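Flattened Cartons: Gallery 4
Metallic and Coated Board

Home > Paper and Board > Small Cartons > Gallery 4

Last revised 2024-09-09
Text and captions: Carola Frerichs

The small carton holdings came to the study room from Lieselotte Thiele in 900 envelopes, most with one carton each. Gallery 4 covers cigarette packs and similar boxes printed on metallic, foil-faced or heavily coated board. Plain white board is in Gallery 2, and soft packs with paper labels are in Gallery 3.

Cartons are shown in the condition in which they arrived. Creases have not been pressed out and torn flaps have not been repaired. Where a caption gives a fold term, it follows the list at the foot of the page.

4.01 Akel, hinged lid, red on silver
Full outer carton, opened at the glue seam and laid flat. Crease lines are sharp, and the red has flaked along the two front folds. The lid is complete with both side tabs.

4.02 Akel, hinged lid, blue on silver
Same cutting pattern as 4.01. The side panel carries a second printing of the maker's name, set 2 mm lower than on the red version. Pencil number on the inside in Thiele's hand.

4.03 Flesto, slide and shell, gold face
Shell only. The inner slide was stored in a separate envelope and has not been matched. Gold layer worn through to gray board at all four corners.

4.04 Flesto, slide and shell, gold face, second state
The border is one line instead of two. The registration of the black is poor and runs to the left across the whole sheet.

4.05 Rathjen, hinged lid, copper tint
Clear varnish over the copper, yellowed in a band where the carton lay under a rubber strap. The strap has been removed and the residue left in place.

Notes on metallic board

Metallic board behaves differently from plain board once a box has been crushed. The silver layer does not stretch, so each fold made by hand leaves a bright line that stays visible after the carton is flat. The factory creases are straight and can be told apart from the later ones without a lens. Color names are a problem as well. A pale green printed over silver reads as green from one side and nearly gray from the other, and earlier lists have the same carton under both headings. The rule in use now is to name the finish first and the tint second, as in "silvery, pale green".

Text panels are transcribed in the original script, line by line. On the 南京 pack the two characters of the name are large, black and calligraphic, with a line of very small text next to them. The warning is set in three lines of black: 吸烟有害健康, 请勿在禁烟场所吸烟, 本公司提示. The first two say that smoking is harmful to health and ask the reader not to smoke in no-smoking areas. A small standing figure in traditional robes and a green-bordered panel come between the name and the warning. The end flap is creased and slightly bent. 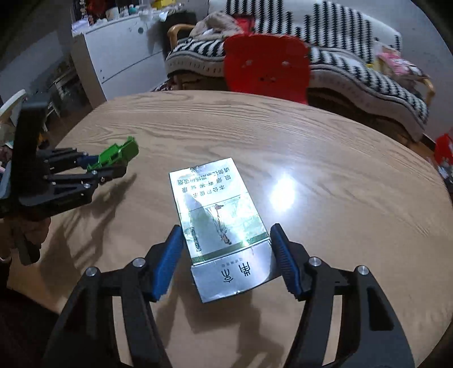 Line breaks are kept in the transcription even where a sentence runs on, as the breaks can help separate one printing from another. Translations go in a second field and are never used for sorting. Marks too small to read with a 40 mm hand lens are entered as "fine text, not read". A later reader may add to the field but should initial the addition.

Glare is recorded under condition only if it comes from damage to the surface, such as rubbing or a lifted varnish. Reflection from a sound metallic surface is not a condition note.

4.06 Rathjen, hinged lid, copper tint, short form
Lower by one text line than 4.05. Both side panels are blank. The inner frame is present and still glued at one point.

4.07 Anley, hinged lid, pearl white
Coated board with no metal layer. Placed in this gallery because the coating cracks in the same way. See the upper left crease, where the white has come off in scales.

4.08 Anley, hinged lid, pearl gray
Complete. Bottom flaps were cut with scissors before the carton was received, and the cut edge is uneven.

4.09 Anley, outer sleeve for two packs
Sleeve only, one seam open. A price sticker covers part of the lettering and will not be lifted.

4.10 Unnamed, embossed silver
No maker's name on any panel. The embossing is a small diamond repeat, flattened at the center of the front panel and clear at the edges.

Fold terms

Factory crease: a pressed line made when the carton was cut.
Hand fold: any later fold, straight or not.
Crush line: an irregular mark from pressure on a closed box.
Lift: metal, varnish or coating raised from the board but still attached.
Loss: metal, varnish or coating missing.

Storage

Flattened cartons are kept in clear polyester sleeves, one to a sleeve, with the printed side up. Sleeves stand in boxes of 40. Cartons that will not lie flat under their own weight go in shallow trays and are not weighted, as a weight adds new crush lines to a metallic face. Trays are labeled on the short side only.

Of the envelopes received, 640 have been opened and listed. The rest are unsorted and cannot be requested yet. Work on the remaining slide and shell boxes resumes in February.

Corrections

4.02 was shown until this revision with the caption for 4.01. The pencil number belongs to the blue carton. In 4.05 the word "lacquer" has been changed to "varnish" to match the other entries.

Corrections to transcriptions are welcome. Please give the gallery number, the panel and the line.

Previous: Gallery 3, Soft Packs and Labels
Next: Gallery 5, Tins and Tin Liners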